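How to teach your club robot to open and close a shoe box

Posted by Zoi Andreadis, 2022-10-30

I promised the new members of our robotics club that I'd write up the shoe box task before the January meet, so I'm finally doing it. If you joined after the summer you've probably heard us talk about Bimov. Bimov is our two-armed tabletop robot, the one with the green tape on its left elbow, and the shoe box is the first real two-handed job every student pair gets to try on it. You'll need one practice session to get the lid off and probably three more to get it back on (sorry!).

You don't need to have written any code before. If you can jog the arms with the hand controller and save a pose, you're ready.

What you need

Bimov, or any pair of small arms that can reach the same spot on a table
The hand controller and a laptop with Wusus on it (that's our recording program – ask me for the login)
A shoe box with a separate lid and something in it
A roll of low-tack tape
A notebook, and please do use a paper one, I can't read what you typed into your phone three weeks later

Step 1: Pick your box

Any box with a loose lid will do, but they are not all equally friendly. Boxes where the lid is hinged to the back are a different task and we score them separately, so leave those for later. What you want is a lid that lifts right off, with enough slack that you can take it off yourself using one finger and a thumb on each side. Try it with your eyes closed. If you have to wiggle and swear, the robot will have to as well, and it's a lot worse at wiggling than you are.

Cutouts are great. A finger notch in the front panel or a hole in the lid gives a gripper something to hook, and it gives you a landmark for lining things up on the laptop screen. Strong, plain colors help too. Our old gray box looked so much like the gray table mat that half of our first recordings were useless.

Keep the shoes in! An empty box slides all over the desk the second a gripper touches it, and you'll spend the whole session chasing it.

Step 2: Get to know it at your own desk

Before you book time on Bimov, spend 15 minutes with the box at home or wherever you do your homework. Take the lid off slowly with two hands and watch what your fingers do. Which hand moves first? Where does the box try to go? Then lean the lid against the side of the box and see if it stays put, because that's the resting pose we use for the halfway point of the task. It's nice to have the lid standing at an angle, since the edge is up off the table and easy to grab again. Flat on the table is a pain. My blue Gazelle box leans to the left very happily, and the half-circle notch in the front is just the kind of landmark I meant in Step 1.

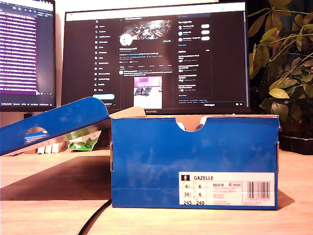
Step 3: Mark the table

Put the box on Bimov's table with the notch side facing the laptop and tape around the two front corners. Only the corners – if you tape all the way around, people start nudging the box against the tape edge and it curls up. Write your pair's initials on the tape.

The box should sit 50 millimeters back from the front line. I know it looks too close. The left arm runs out of reach if you go farther back, and it won't warn you, it'll just stop in midair looking thoughtful.

Step 4: Save your five poses

Open Wusus, start a new task and name it with your initials and the color of the box. Then jog the arms and save these:

Home: both arms up and out of the way
Touch: grippers open, one on each short side of the lid, not pressing
Lift: grippers closed, lid straight up until it clears the box
Lean: lid down on the left and resting against the side of the box
Release: grippers open, arms backed away a little before they go up

That last one catches everybody. If you go straight up from the lean pose, the fingertip snags the lid and flips it onto the floor. Back away first, then up. I did it wrong for two whole sessions and blamed the gripper.

Set the speed to 15 percent for your first run and keep a hand by the stop button. You can go up to 50 once you've had three clean runs in a row.

Step 5: Fix the grip

Cardboard squashes. The factory grip setting on our arms is 125, and that's fine for wooden blocks, but it'll leave a dent in a shoe box lid by the second try. Drop it to 90 and work from there. Too low and the lid slides out at the top of the lift, too high and the sides bow in so it won't fit back over the box later. Write down the number that works, with the name of your box next to it. Next session you will not remember it. I never do.

Check the gripper pads too. If they're shiny, wipe them with a damp cloth and let them dry.

Step 6: Now put it back on

Okay, deep breath. Closing is the hard half. Don't try to bring the lid down level, you'll catch a corner every single time. Tip it so the back edge goes on first, let it settle, then lower the front. It's how most of us close a box by hand without thinking about it.

If there's tissue paper inside, tuck it down before each run. Inner flaps need the same treatment, as a flap standing up will push the lid off course. You're allowed to reset the box by hand between runs, just not during one.

Alaoui, the other pair's robot, closes with one arm holding the box still and the other doing all the lid work. It's slower but it looks very calm. You can try it that way if your lid is light, and I'd love to see somebody get it working on Bimov.

Scoring at the Terport meet

Lid off and leaning counts as half, lid back on with all corners down is the full score. A dented lid still counts. A lid on the floor doesn't, even if it landed somewhere pretty. Bring your own box, plus a spare of the same size if you have one, and put your tape and notebook in it so you've got everything together when your table is called.

Send me your Wusus file the evening before and I'll check that it loads on the meet laptop.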